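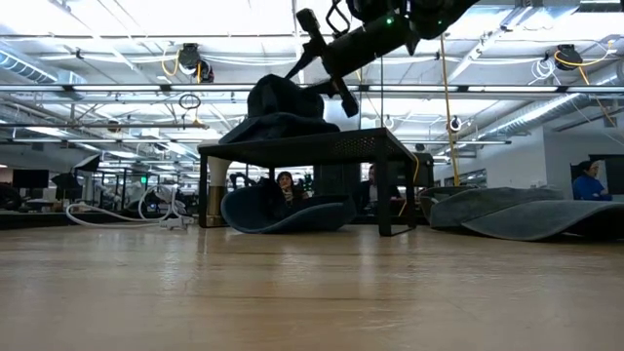 From: Khadija El Sherbiny
To: Cestunville allotment gardens list
Date: 3 July 2018
Subject: Re: water meter and the new tariff

Dear all,

Thank you to the person from the lower path who wrote on Sunday evening. I put the message again under here so everybody has the same text before I answer.

> Hello neighbors,
> I received my water bill and it is 62 for the spring only. Last year
> I paid less than half of this for the same beds. Is there a leak in
> the common pipe, or did Gateo change the price and we did not
> get the letter? Also, my meter is difficult to read because the glass
> is scratched. Who do I ask for a new one?
> Lapiņa, lower path

I had the same question, so I called Gateo yesterday morning and I waited a long time on the telephone. The lady was polite. She told me that the price for one cubic meter did not change. What changed is the fixed part, which was before divided by all the plots and now is charged to each meter separately. For a plot with its own meter this makes 60 for the year, and they took all of it on the spring bill. So from your 62, only a very small part is for the water you used. The next bill should be much lower, and if it is not, please write to me.

About the leak: I do not think there is one, but I am not a plumber. I read the main meter by the gate in the evening, when all the taps were closed, and again before breakfast. The number was the same. If somebody watered in the night, please tell me, then my test is not good!

The letter about the fixed part was sent to the old address of our association. I have now given them the right one, and I asked for a copy.

For the scratched glass, the meters on the lower path are from Akon and they belong to us, not to the water company. A new one costs 155 with the fitting. Before you pay this, try a little toothpaste on a soft cloth. I did it with mine and I can read all the numbers again except the last red one, and the red ones are not needed for the bill.

One more subject. In August the big tank behind the sheds must be emptied and cleaned inside. It holds nearly 3,000 liters and I would be sorry to let all this water go in the ditch. If you have barrels, please fill them in the last days of July. The hose from the tank is short, so you will need to bring your own and a connector of the normal size.

I am missing the meter numbers of four plots on the upper path. You can send me only the black digits, with your plot number.

With kind greetings,
Khadija El Sherbiny
upper path, beside the plum trees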